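Clearing up after dinner: an afternoon at the Lestness open day

The queue at the Lestness workshop had reached the stairs by two o'clock, and Delyth Ruddock was letting people in a few at a time. She runs the group that works on table clearing, a job that most visitors had done themselves that morning without giving it a thought.

"People come in expecting something that walks," she said. "We've got two arms and a table. Some of them are a bit let down for the first minute."

Ruddock came to Lestness from a catering equipment firm, where she spent nine years on dishwashers. Her interest in what happens before the dishwasher dates from then. She had visited a lot of canteen kitchens and noticed that the machine was rarely what held things up. The slow part was the person at the hatch, scraping plates, pulling out napkins and fishing forks from the food bin.

The project is called Kondum, a name that was picked before she arrived and that she has not been able to get changed. It began with trays from a single canteen. Each tray had the same plate, the same glass and the same cutlery, and the arms learned to clear it quite well. Ruddock did not think much of the result.

"It was a tidy demonstration," she said. "Then Els came in one lunchtime and put her own sandwich wrapper down on the tray, and that was the end of it. The arms had no idea what to do with a wrapper."

Els Dijkstra, who had been resetting the table between groups, remembered it as a crisp packet. She handles most of the teaching sessions, in which a person guides the arms through a job while the movements are recorded. The group has 3,000 of these recordings so far. Each one covers a single attempt, from the moment the arms start moving until the operator decides to stop.

"The bad ones are in there too," Dijkstra said. "I mark them, but I keep them. If a cup gets knocked over and somebody picks it up again properly, I want that."

She will record in the morning if she can. By four in the afternoon, she said, operators start taking short cuts with their wrists, and she can see it in the movements when she plays them back. Three people share the operating at present. Tatu Kirui is the quickest of them and was taking his turn with visitors during the open day, answering the same question about jobs at every change of group.

"I tell them I used to wash up in a hotel," Kirui said. "I don't miss it. But I also tell them that I could clear a table for eight in the time this takes to make up its mind about a fork. They can see that for themselves."

He was careful about what he promised. In the last round of trials before the open day the arms were given 100 attempts at lifting a single item from a used table and putting it in the right place. They managed 78. Most of the failures were with thin things lying flat, and with anything soft.

Visitors were allowed to ask for a particular item to be tried. Children asked for the hardest thing they could find. One man wanted to know if the arms could peel the label off a jar, and stayed for two groups to argue the point when he was told they could not.

Ylva Eide had come over from Dalen, where a second team is working on the same job with different grippers. She spent most of the afternoon standing at the side with a notebook. The Dalen team uses soft fingers, which she said are kinder to paper cups and worse at nearly everything else.

"You can pick up a tomato with ours and it will still be a tomato," she said. "Try it with a teaspoon and you'll be there until supper. I came to look at how they deal with small food, and I've written down a few things I'd like to steal." 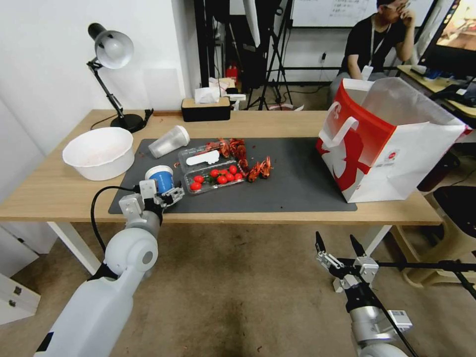
Small food is where Ruddock thinks the next year will go. A plate is a plate, she said, and there are only so many ways to hold one. Leftovers are different every time. They roll, or they break, or they stick to the thing next to them, and a person deals with all that without looking. Her group now brings in shop packaging and takeaway food as well as canteen trays, and the shopping list is Dijkstra's job.

"I get odd looks at the till," Dijkstra said. "I buy for the rubbish. I'll stand there with two boxes and pick the one with the more awkward lid."

The question of what counts as rubbish has taken up more meetings than Ruddock would like. A half-full cup might belong to someone who is coming back. A shell is waste, but the piece beside it may still have meat in it. For now the operator decides and the arms are taught to follow, which means the recordings carry three people's views on when a meal is over.

"Tatu clears early," she said. "He'd have your cup away while you were reaching for it. Els will leave a crust for a week. We do need to settle that – I've been putting it off."

Marichka Demchenko, who looks after the software, would prefer the arms to ask. She has a version in which they stop above an item and wait for a yes or a no from a button on the table. It was not on show. In an early try-out the testers grew tired of the button and pressed yes to everything, and she is working on a way of asking less often.

"Once per meal would be all right," Demchenko said. "Maybe twice. After that people want you to go away."

A small café run by Ikura has agreed to let the group watch its tables being cleared by hand in August. No arms will be taken there. Ruddock wants to see what is left behind after breakfast, which none of the sessions have covered, and how often the staff go back to a table they thought they had finished.

The last group went in at half past four. Kirui took the controls again, and a girl near the front asked him what the arms did with the bones if you had fish. He said they hadn't tried fish. Dijkstra wrote it on the list.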